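The Squeeze Test

Every few months somebody sends me a gripper and tells me it has solved cloth. The latest is the Edby, a two-finger hand tool with a camera on board, sold to labs that want people to demonstrate chores so a robot arm can copy them later. The brochure promises 1,000 usable demonstrations from a single set of finger pads. I had it for 7 days, alongside its older rival, the Drekine, and I came away with fewer convictions than the brochure has.

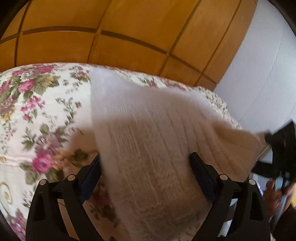 Fabric is where gripper makers like to show off, and where I trust them least. A block stays the shape it was when you let go of it. A sheet or a sweater changes every time you breathe near it, and software trained on one fold may have no idea what to do with the next. The pads close well enough on a thick ribbed knit, bunching it up between the fingers so it can be lifted off a flowered bedspread. Fine. But a chunky knit gives you plenty to grab. Pinching one layer of a thin pillowcase took me far more tries, and on the Edby I often came up with two layers or none.

The Drekine is stiffer in the trigger and its fingers open slowly. My forearm hated it. It did, however, let go cleanly, and the Edby has a habit of hanging on to loose threads. Neither company mentions release in its sales material, though a robot that can't put a towel down is not much use to anyone.

Then there is the question of what all these recordings buy you. Bastos, the software both tools feed into, accepted 121 of my clips and threw out the rest, mostly for blur. I asked which ones would make a better policy and got a colored bar chart. Pandik, a smaller outfit with a competing package, at least shows the rejected clips beside the accepted ones. Some of its rejections looked perfectly good to me.

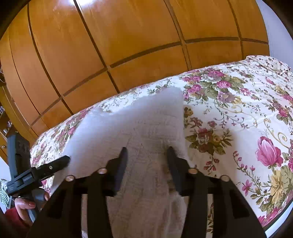
Jaws open above a plain white cloth, with a second gripper at the edge of the bed.

Working with 2 tools at once is the part I'd pay for. One holds a corner while the other smooths, and flat cloth starts to seem possible. It also doubles the calibration, which took most of a morning and had to be repeated after lunch. The Edby is the nicer tool to hold. I would still want to see the pads at clip 900 before believing the number on the box.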